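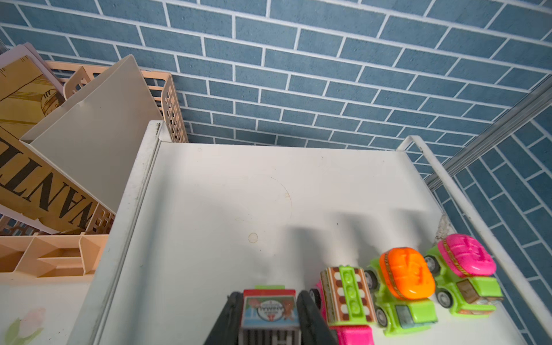
Stoica two-finger gripper kit, reviewed on a home-built arm
Posted 2024-10-24 by Nurhan Karabulut

I bought the Stoica kit to replace a printed gripper that flexed too much to be useful. It went onto a 6-axis arm I built at home, with a small camera at the wrist. The test load is toy vehicles, picked up and set down in a row on a white shelf. They are light, awkwardly shaped and cheap to replace.

Assembly

Two evenings. The instructions are adequate up to the linkage, where the drawing shows the left-hand crank mirrored. Baldur Overgaard, who built the same kit before me, had warned me about it and I still fitted mine backward. The screws supplied for the wrist plate are too short if you add a camera bracket. I used longer ones from Dumport.

Grip

The dark fingers close parallel and stay parallel under load. A toy truck held by its sides does not twist as long as the fingers meet flat surfaces. Cement mixers are harder. The drum overhangs the body, and a grasp taken too high lands on the curve and slips. Lowering the approach by 3 mm cured most of it.

Spacing matters more than I expected. With the vehicles lined up side by side, an open finger needs a gap to drop into, and the stock finger is thick. I would pay extra for a thin pair.

Camera view

Mounted at the wrist, the camera sees both fingertips and the part between them, so alignment errors are easy to spot. A white shelf is a poor background for exposure. Locking the exposure manually was enough.

Wear and noise

After 30 hours the pads show light polishing and no tears. The servo whines when holding a closed grip. Reducing the holding current quiets it, at some cost in force.

Compared with the Velham

The Velham opens wider and has the better manual. It also weighs more, and my wrist joint sagged with it fitted. On a stiffer arm I would choose the Velham. On mine the Stoica stays.

Rating: 4 out of 5. One point off for the crank drawing and the short screws.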